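Festlow Gridiron Club
Minutes of the meeting of the playing and grounds section
June 28, 2021, held at the Sumness ground

Present: Roswitha Gasser (chair), Lăcrămioara Buzatu (minutes), Areti Triantafyllou, Rokeya Mondal
Apologies: Areti Psarras

1. Minutes of the previous meeting
Agreed with one correction. Under item 4, "second down" to read "second team".

2. Fixtures
RM reported that the league has issued the draft list. The home game against Govine falls in October and clashes with a booking already taken for the main pitch. AT to ask the league for a later kick-off. If refused, the game moves to the lower pitch, with line marking to be done the evening before.

3. Squad registration
35 players registered. Forms for 5 players lack a medical declaration and cannot be sent on until complete. RM to contact each of them. Transfer of one linebacker from Govine is held up pending a release form. Players without a valid registration may attend training but may not take part in contact drills.

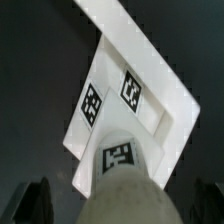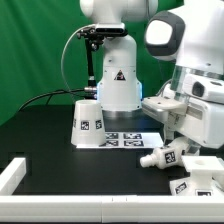
4. Equipment
Helmets: the older batch is due for reconditioning. Economou quoted £3464 including collection and return. RG asked whether face guards were covered. AT confirmed that they are, but that chin straps are charged separately. Quote accepted subject to a written turnaround time.
Shoulder pads: no purchases this season. Sizes to be recorded at the next kit issue.
Down markers: the chain has been repaired and must be measured before it is used in a league game.

5. Pitch
Drainage at the north end remains poor. AP had sent a note proposing that the end zone be spiked and sanded before the season, at a cost of around £1611. LB asked for a second price. Deferred.
Goalpost padding to be refitted with new straps. AT to order.

6. Coaching
Offensive line coach's position still vacant. RM to cover until filled. Film review to be held after training, in place of the present separate session. RG noted that the playbook should be reissued with the revised numbering for the special teams. Old copies to be handed in.

7. Any other business
Parking on the access road during home games was raised by LB. Signs to be put out at both gates.

Actions
AT: kick-off request; turnaround time from Economou; padding straps
RM: medical declarations; release form
LB: second price for end zone work; signs
RG: playbook

Next meeting to be arranged once the league has replied on item 2.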